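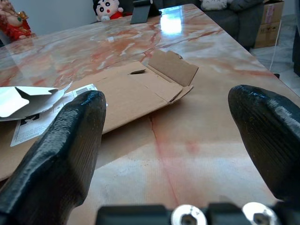
A flattened cardboard box on one of the marble-topped tables at the Flulberg packing evening.

Flulberg's box library passes 3,260 loans

It began with two shelves at the back of the hall and a handwritten sign, and this April the Flulberg box library quietly lent out its 3,260th cardboard box, much to the delight of everyone who has ever paid good money for packing boxes and then watched them go soggy in the garage.

The idea is as simple as can be. If you're moving house, clearing a loft or posting a great heap of parcels to the grandchildren, you pop in, choose the boxes you need, and bring them back flat when you've finished. There is no charge, though there is a jar by the door for tape money, and it does like to be fed!

The scheme was set up by Grirkau, the household reuse shop on Ulledus Road, which found itself with more empty boxes than it could squeeze into the recycling. Delić, the removals firm next door, soon began sending over its spares as well - good strong double-walled ones, the sort that will take a full set of dinner plates without complaint - and the shelves have hardly had a bare patch from that day on. Roughly 700 households have borrowed from the library so far, some of them several times over, and one family has now moved twice with what they swear are the same boxes.

The monthly packing evenings have become quite the fixture too. People bring along whatever is puzzling them, whether it's a lamp with an awkward shade or a grandfather's collection of glass paperweights, and everyone gathers round the big tables to work out how best to wrap it. The kettle goes on early and it is not unusual for the lights to be burning long after the last parcel has been taped. Newcomers are often surprised by how much there is to learn about folding a box properly (always the short flaps first, then the long ones) and how much paper can be saved and used again if you smooth it out while you're chatting.

Paper, as it happens, is what the library would most like at the moment. Clean wrapping paper, paper sleeves and packing sheets of any size are all very welcome, crumpled or not, and so are small boxes with their flaps still in one piece. Please leave out anything that has held food, and do peel off old address labels before you hand things in, as it takes an age to do a whole stack at once.

Boxes can be dropped off at Grirkau any morning before noon, or brought along to the next packing evening, which starts at 7pm in the hall. Regulars suggest coming a little early if you'd like a seat near the radiator.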